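Nov 15, 2023

**Trestema well and water supply, technical meeting**

Present: Līga Jankauskaitė (chair), Edgars Kuusk (minutes), two representatives of Chidiac. Apologies from Patitar.

**1. Previous minutes**

Approved with one correction: the static level in Well 2 is 39 ft, not 93 ft.

**2. Pump test**

Chidiac reported a sustained yield of 314 gallons per minute at Well 2. Drawdown stabilized before the end of the test. The August figure is withdrawn, as the discharge valve had been left partly closed.

**3. Transmission main**

520 ft of pipe remains to be laid between the valve chamber and the Prema road crossing. Trench depth was queried; the drawings show two values. Kuusk to obtain a revised sheet from Patitar.

**4. Chlorine dosing**

Residual low at the far hydrant on 5 samples. Dosing rate to be raised one step and the hydrant resampled. Flushing deferred.
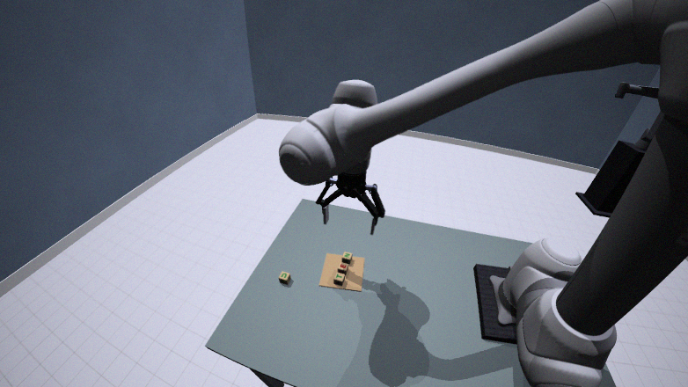
Is the old main to stay in service during the changeover?

It stays in service until the new section passes its pressure test and the lab results are in.

**5. Actions**

- Kuusk: revised trench sheet
- Chidiac: written pump test report, with raw level readings
- Jankauskaitė: notice to households on the east branch

Next meeting to be set when the lab results arrive.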